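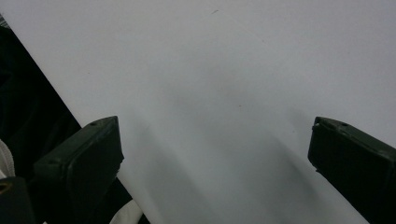

Fig. 1. White surface with a soft shadow, dark area to the left.

Mazza Song Notes, version 2

Summary

Mazza Song Notes is a collection of metadata and lyric annotations for reggae and dub songs released by small labels. It contains 1,087 songs. For 897 of them there is a full annotation of the lyric; the others have only the metadata (artist, title, label, year, length, key, tempo). No audio is included, and we do not distribute the lyrics themselves. The annotations refer to line numbers, so you need your own copy of the text.

Files

songs.csv has one row per song
lines.csv has one row per annotated line, linked by song_id
labels.txt is the list of the themes, with a short definition of each
changes.txt gives the differences from version 1

How the songs were chosen

We started from the catalog of the Hurker record shop, which kept a written list of everything it sold on small labels. From this list we removed live albums, compilations and songs without words. When the same song exists in more than one version, we kept the earliest release and put the others in the column other_versions. Dub versions are kept only if some part of the singing remains.

Annotation

Two people read every lyric separately and gave each line zero or more themes. The most frequent themes are faith, home, work, love and exile. Where the readers did not agree, Karine Turcotte made the final decision, and the column decided_by shows this. Lines in Patois were annotated from the original and not from a translation.

Tempo is given in beats per minute and was measured by hand.

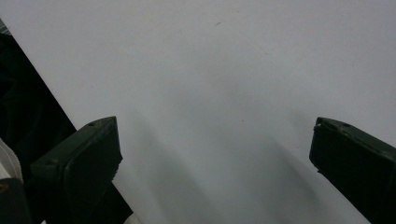 Gordon Landry wrote to us that the tempo column should not be trusted for the slower songs, as one listener can count 70 where another counts double, and both would be right. He would prefer a second column with the other value. We agree with him, and tempo_alt was added in September. It is empty when both listeners counted in the same way.

Known problems

The year is the year printed on the sleeve, and on some labels this is the year of a reprint.
Artist names are written as on the release, so one singer may appear under several spellings. The column artist_id joins the ones we could confirm. 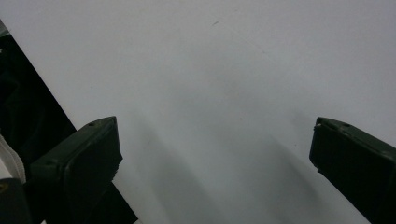
Songs from the Wevham label have no key, because the copies we used play at the wrong speed. We hope to repair this when better copies are found.

Use

You may use the data for research and teaching. Please cite the version number. For comparing lyrics across decades, we advise to leave out the rows where year_sure is "no".

The loading script is called trivby.py and needs only the standard library. Corrections are welcome, please send the song_id and the line number with them.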